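Wed 28 February

Adhesive trials, Geltar on coated board, second batch.

Carried on with the peel samples from the Llewellyn board. Strips cut 25 mm wide along the grain, bonded with the hand roller, two passes, left under the flat weight overnight. The old Vavitex glue was run alongside as the control.

Peel at 90 degrees, slow speed:
Vavitex, matt side: 303
Vavitex, gloss side: 181
Geltar, matt side: 839, board tore before the bond let go
Geltar, gloss side: 216

All in grams force, mean of the set. The matt figure for Geltar is a board strength and should not be quoted as a bond strength. The gloss figure is the one that matters, as the Marlow cartons are closed gloss to matt with an overlap of gloss on gloss at the corner. The gain there is small. Failure was clean off the coating in every gloss strip, with all the glue left on one face.

Tried a light rub with the grey pad on spare gloss strips. Bond visibly better by hand but not measured. Rubbing would have to be done before folding and it marks the print.

Open time is short. Geltar skinned over on the last strips of each set while I was still placing the first ones. Remade those and threw the skinned ones out. Next time glue in smaller sets.

Load cell zero drifted over the morning. Re-zeroed before each set and checked with the brass weight at the end. Within tolerance, but the cell wants looking at before March.

Carton blanks for the corner test are creased and stacked flat under the board offcuts. Glue pot cleaned out, roller soaking.

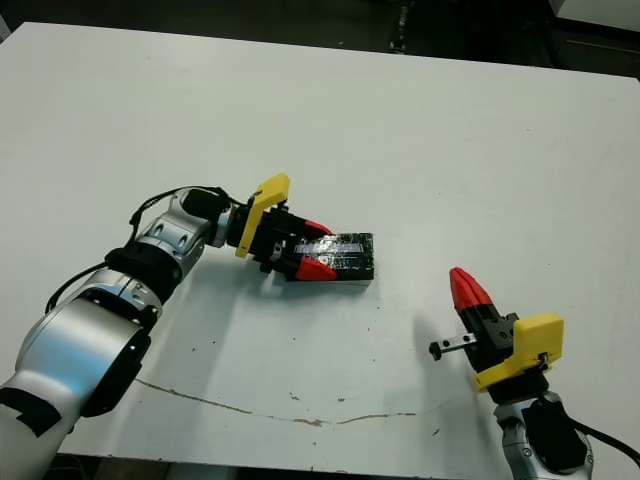

Ieuan Gittins read the figures over and wants the gloss set repeated with the grain running across the strip, as he thinks part of the low result is the board bending stiffly at the peel line. Fair point. Will cut both directions from the same sheet and use fresh glue for each.

To do: cross-grain strips, gloss only. Ask Llewellyn for the coating weight.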